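April 27, 2024

Notes from the Cundovholm trip, typed up from the wet book.

Went out with Jailson and Leonilde to walk the shore transect and swap the cards in the trail cameras. Wind from the northwest all morning, sleet after lunch. Camera 2 had been knocked sideways, hair on the strap, probably reindeer. It still had 469 pictures on it, mostly grass. Leonilde went through them at the hut and pulled out 53 with an animal in them. Fox in nearly all, still in winter coat, one hare.

Common eiders back on the south side. Too far off to sex with the small scope. Margarida wants the big one brought next time – it is in the Miltberg store, bottom shelf.

Pencil held up, pen did not. Two pages from November are stuck together and I have left them alone until Sofia can look.

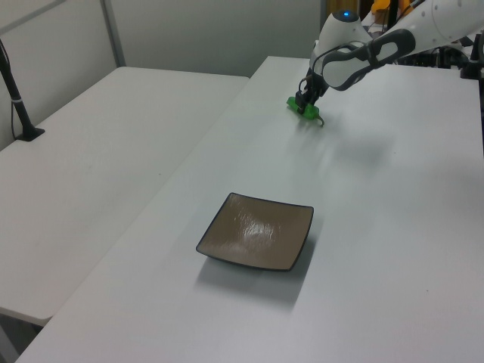
The den on the east bank looks used. Fresh digging, feathers at the mouth, strong smell. We stayed 300 meters back after that and came home by the upper track, slower but out of the wind.

To do: new strap for camera 2, batteries, ask Pylyp if the boat is free. Mendes still has our second tide table.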